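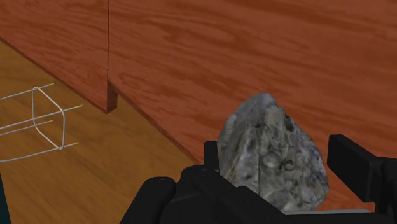
3.2 Stone selection and surface condition

Figure 2. A gray stone with a mottled, pitted surface and lighter chalky patches (computer rendering).

Stones for the dry-laid walls at Ellery were gathered from two sources, the bed of the Sarirau and the old field piles above the village. We recorded 219 stones from 11 wall sections. Each was weighed, measured along its longest axis, and scored by eye for surface texture on a scale from smooth to heavily pitted. Stones with small cavities and uneven coloring, of the general kind shown in Figure 2, were placed in the middle of the scale.

River stones were the smoother group and were used mostly in the lower courses. Field stones were rougher and turned up at every height, but they were most common in the top courses, where the wall carries little load and grip between neighbors matters more. The Pludetti section did not follow this pattern. It was rebuilt after a flood, and the builders seem to have used whatever lay closest — river stones and field stones are mixed from the footing up.

Lichen cover was scored separately. It was heavier on north faces in all sections but one, and we found no clear link between lichen and surface texture. Pale patches were not counted as lichen unless growth could be felt with a fingertip. Stones that had split in place were left out of the texture scores and are treated in Section 3.4, together with the loose fill from behind the Sendomum terrace.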